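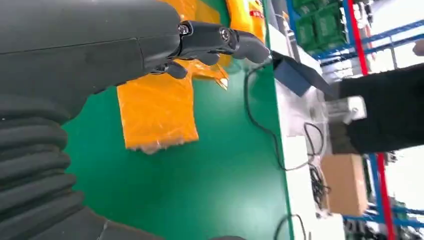 7. When the hand drops or loses an item

The Villey hand will drop things. The brochure for the Mosa cell suggests otherwise, and so does the green "Grip OK" light on the Jinoser controller, so read this section before you trust either one.

"Grip OK" means that the fingers closed and met resistance. It says nothing about what they met. We have had the light come on with the fingers shut on a fold of a plastic bag and the contents still lying on the mat. Treat it as a hint.

7.1 Before you reach in

CAUTION: A paused arm is still powered. Pause holds the last grip command, and the hand may try to close again when the controller retries. Press the emergency stop before any part of your body crosses the edge of the mat.

Fault 28 (grip lost) starts an automatic retry after 2 seconds. The manual that ships with the controller calls this "recovery." In our log, most second attempts on a bag failed the same way as the first and pushed the bag farther out of reach. Turn retry off under Settings > Grip while you are looking for a fault.

1. Press the emergency stop. Wait for the arm to settle.

2. Look at what the hand is holding, if anything. Support the item from below with your free hand before you release the fingers.

3. Release the fingers with the manual knob. Do not pry them open. The ribbed sections crease, and a creased section gives false resistance readings from then on.

4. Clear loose cables away from the path of the hand. A cable draped over the mat can be picked up along with a bag, and the controller has no fault code for that.

5. Check the screws at the finger joints. If one turns under light pressure from the driver, tighten it and write it down.

6. Put a rigid item back in the hand and run the hold test at 30 percent force. Bottles are a fair choice if the cap is tight. Check that both fingers bear on the plastic and that neither is pushing up a loose edge of the label. 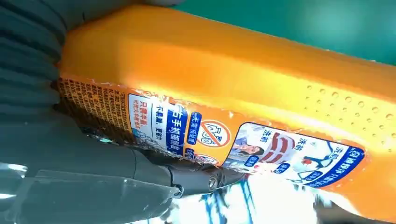 7. Hold for one full minute. If the item turns or slides, stop. Raising the force is the usual advice from Essien support, and it hides the slip without curing it.

7.2 Reading the grip counter

The counter resets after 2,000 cycles and takes the fault history with it. Copy the history out before then. There is no warning on the screen.

Note: A low fault count does not prove the hand is working well. Drops that happen after "Grip OK" are not counted at all. Keep a paper tally next to the controller and compare the two at the end of each shift.

7.3 When to take the hand out of service

Stop using the hand if any of these apply:

- Fault 28 comes back after a passed hold test.
- A finger stays bent after release.
- The light shows "Grip OK" with nothing between the fingers.

Tag the hand and send the paper tally to Zübeyde Kırmızıgül. Do not swap in a spare finger and carry on, even if the hold test passes afterward.

Section last changed 6th October. Step 3 replaces the earlier wording, which told you to open the fingers by hand.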